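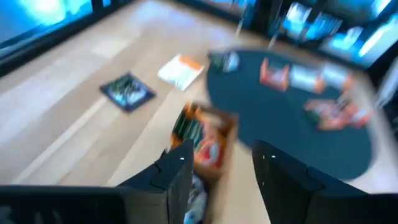
Attachment 1: white packet with orange band, left of the dark mat

Support > Pantry > Tea stations > Closed tickets

Tickets Stock Sites Search

Subject: Tea box at Claltville will not take a full refill
Status: Closed
Supplier: Halilović
Stock list: Cliris
Box model: Holix, wood, low sides

Reported
Refill per the Cliris list is 42 packets. The last packets go in only under force and the row bows at the middle. Corners get bent. Happens at each refill since April.

Log

09:10
Asked the site for the packing method. Packets are stood upright, all facing the same way, in the order they come out of the supplier carton. Carton holds 100 mixed.

09:35
Checked the list against the box. The list was written for the previous supplier, whose packets were thinner. Count never updated when the site changed to Halilović.

10:20
Had the site take out part of the row and sort it by flavor on the table. The mixed order makes the problem worse: packets with a raised seam end up back to back and the row will not close. 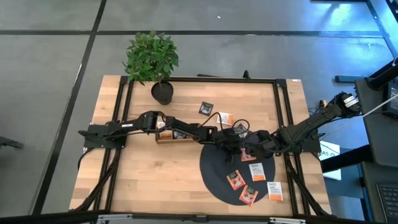
Sorting should be done on the mat, where the labels are easier to read against the black. The TAZO packets go by border color first. Orange bands and orange borders are easy to mix up at a glance, so read the flavor name before stacking. Dark packets go last.

11:05
Box repacked with seams alternating. Row closes at 38. At 42 it still bows, so seam direction accounts for only part of it.

11:30
Asked whether the box could be swapped for a deeper one. Depth is not the limit, length is. The next Holix size up does not fit the shelf.

Resolution
Refill count for Claltville lowered by 4 in Cliris. Pack upright, seams alternating, grouped by flavor. Leave a gap of 2 packets at the front when putting in a new flavor. Bent packets go to the open dish and are used first.

Open item
Same list is still in use at the second-floor station. Separate ticket needed.

Contact support | © Cliris | Back to top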